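Open Day at the Garkeo Hall: Your Questions

We open the Garkeo hall to visitors in April 2018, and the messages have been coming in ever since we put the notice up. We love getting them! The ones that come up most are collected on this page, and we add to it whenever a good new one turns up. If you came in October, some of this will be familiar, but please read the part about parking, which has changed.

What will I see?

People teaching robots to do ordinary jobs around the house. Tannous is our program for small bathroom and kitchen tasks, the kind you do half asleep in the morning: picking up a toothbrush, putting it in a cup, moving a bar of soap. The operators do each task themselves, using grippers they hold in their hands, and the recordings become practice material for a robot arm. You'll be standing in the same hall while they work, and you can ask them anything between runs.

Why do it by hand? Why not just program the arm?

We tried! A toothbrush is thin, it rolls, and it never lands in quite the same spot twice. Writing rules for all of that gets miserable very quickly. A person with a gripper sorts it out without thinking, and that easy, unthinking skill is what we're after. It is also much more fun to watch than somebody typing.

What are the black-and-white squares on everything?

Markers. Each one has its own pattern of blocks, and software called Cudard uses the patterns to work out where a gripper is and which way it is turned. They're on the grippers the operators carry, and kids always want to know if they can be scanned with a phone. They can't, sorry, they don't lead anywhere.

Is it one big demonstration or lots of little ones?

Lots of little ones. Several people work at the same time in different parts of the hall, so you can wander over to whatever catches your eye. Operators wear headsets and some carry backpacks, so wave or step into view before you start talking to them. The mezzanine gives you a good look over the whole floor if you'd like to get your bearings first.
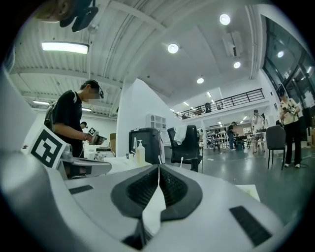

How long does a visit take?

Most people stay for an hour, and a fair number stay for two. Tours start every half hour and the short talk at the beginning lasts 10 minutes. After that you're free to roam.

Which demonstration should I not miss?

The sink! I know, it sounds like the dullest corner of the building. But watch somebody work with a gripper in each hand over a basin, with a toothbrush and a couple of cups to deal with, and you start to notice how much your own fingers do without being asked. The gripper has two fingers and no sense of touch to pass along, so the operator has to judge everything by eye. 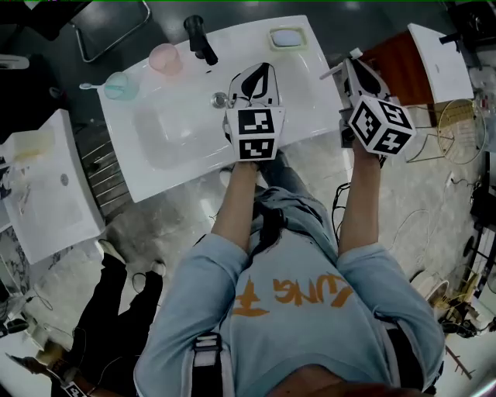
Going slowly is part of the skill, too. New operators rush, and a rushed recording is hard for the arm to learn from. Our trainers spend almost 3 hours with each new person before any of their work is kept, and most of that time goes into learning to be calm and a little boring.

Can I try the grippers myself?

Yes, please do. There is a visitor table with 5 spare grippers and a tray of things to pick up. It's first come, first served. You squeeze, the fingers close, and then you drop whatever you were holding – everybody does. The pads are black rubber with a textured surface, and they grip better than you'd expect once you get the angle right.

Isn't it a bit like cheating to use such simple objects?

I get this one at every open day and I enjoy it every time. Simple for us, yes. But a clear cup is hard for a camera to make out, a pump bottle can tip, and a toothbrush standing upright in a cup is a much pickier target than it looks. We keep the counters a little untidy on purpose, the way they'd be at home.

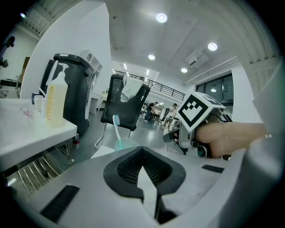 The same goes for the rest of the hall. Chairs get moved, cups end up somewhere new, and the light changes through the day. A robot that only works at one perfectly neat sink isn't much help to anybody, so we let things drift and keep recording.

Can I bring children?

Yes, from age 3 up. Please keep hold of smaller ones near the cables. Strollers are fine on the ground floor.

Can I take photos?

Of the robots and the grippers, as many as you like. Ask before you photograph a person, and no flash near the working areas, please, as it upsets the cameras.

Where do I park?

Use the Fostside lot and walk across. The old lot behind the building is closed to visitors. The accessible spaces are by the front door.

Do I need to book?

Only for groups. Everyone else can just turn up, and the front desk will put you on the next tour with room in it.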